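The stem problem
A student robotics club in Drondombridge has spent a year teaching a gripper to pick fruit. Mostly it has been dropping it.

16 August 2024

Four o'clock in the back lab at Drondombridge and the kettle is already on. Laptops open, chargers everywhere. Someone has taped a sheet to the door that says 2,533 in thick marker. No explanation. Everybody in the club knows what it means.

It's the number of practice grasps they have logged since the program started. Simulated grasps, that is. The real arm lives in a cupboard and comes out when a teacher is free. The rest of the time it's software, a shared machine that sounds like a hair dryer, and a lot of waiting.

The club is called Semeseo. Don't ask why, the people who picked the name have graduated. It meets after class, runs through the winter, and this year it's entered in the Bhuiyan Challenge, a schools competition where teams get a virtual table, a virtual arm and a pile of things to sort. Fruit and veg, mainly. Judging is in November. Finals teams get to run their code on hardware.

Rules are short. Pick it up, move it, put it in the right spot, don't squash it. Points off for anything that rolls away.

Plenty rolls away.

"Round stuff is a nightmare," says one of the year 10s, eyes on the screen. "You think you've got it and then it just sort of leaves."

First term was all wide grabs. Open the fingers as far as they go, come straight down, close, hope. Fine for a box. Less fine for anything with a curve, where the pads would touch too high up and squeeze the thing out the bottom like soap. The team changed the grip force. Then changed it back. Then spent two weeks arguing about friction values, which was not, on reflection, a good two weeks.

The new idea came from lunch. Somebody held a pear by the stem and asked why the robot couldn't. 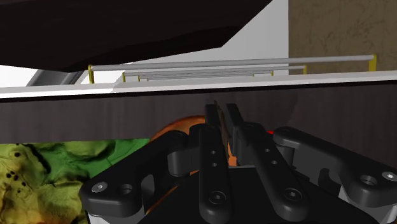
So now there's a branch of the code called Alow, and half the club works on nothing else. Alow goes for the thin bits. Line the fingers up, creep in, close slowly. It sounds easier than it is. A stem is a tiny target, and if the approach is out by a little the fingers shut on air or knock the whole thing sideways. Get the angle wrong and the wrist ends up somewhere silly.

Then there's physics, or the simulator's version of it. Contact between small parts goes strange. Objects jitter. One afternoon in June a carrot went through the floor and kept going, and the log file filled a hard drive before anyone noticed. They have kept the video. It gets played when morale is low.

The supervising teacher, who trained in maths and says she learnt the robotics a week ahead of the students, mostly stays out of it. She marks at the end bench. When voices go up she asks what the last test showed, and there's usually a pause while someone goes to find out wether there was a last test.

What's changed is the record keeping. Last year nobody wrote anything down and the same mistake got made all year. Now every grasp gets a line in a spreadsheet. Object, approach, result, comment. The comments are the best part. "Nearly." "Nearly again." "WHY." The goal for the first half of the year was 2,000 lines and they passed it before the holidays, with pizza.

Not everyone here codes. One student does only the spreadsheet and is fiercely protective of it. Another joined to draw the poster and now tunes the finger speed, very patiently, a tiny bit at a time. A couple of the younger ones just like watching the arm move and calling out when somethings wrong. They're good at it too, often quicker than the error log.

Money is tight, as ever. The club has $1,000 for the year, and most of that is set aside for a bus to the finals. If they make the finals. Nobody at the front table wants to talk about that yet.

Half past five, nearly pack-up time. Another batch is queued on the hair dryer. Alow with a slower close, they want to see if it helps with the wobble. Bags on, jackets on, no one leaving. The teacher has her keys out.

"One more run," someone says, and she puts the keys down again.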